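Clearing the Table: Notes on Shared Dining Areas
March 3, 2020

Since July, this blog has recorded observations on shared dining areas, with particular attention to what remains on a table at the end of a meal. The present entry concerns the food hall on the lower level of Gunenwood, where guests are asked to return their own trays. The hall provides 87 seats and two return stations, both near the Royer Street entrance.

The order of clearing recommended in earlier entries applies at Gunenwood with small changes. Bottles should be removed first, with the cap left on. A bottle that still holds liquid should be carried separately and emptied at the station sink.
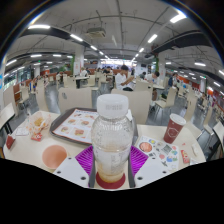
Food scraps should be gathered into one bag and tied. Small packets are easily overlooked, particularly the unopened ones, and may be kept for another meal. Paper menu liners should stay on the tray until the tray reaches the station, where they go into the paper bin along with any napkins. Lidded cups are to be separated from their lids. Guests who bring bowls or mugs from home should set them aside before stacking begins.

The author timed the procedure at a table for four and recorded around 26 seconds per tray. A similar exercise at Pimley took longer, as the bins there are not labeled.

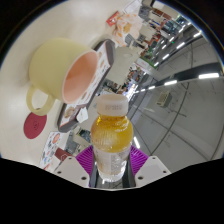

Bottle, mug and tray with printed menu sheet, Gunenwood food hall.

Coasters should be wiped on both sides and left on the table. Readers have asked whether Tralto tray racks are suitable for home use. They are rather deep for a household kitchen, and a separate entry on racks is in preparation.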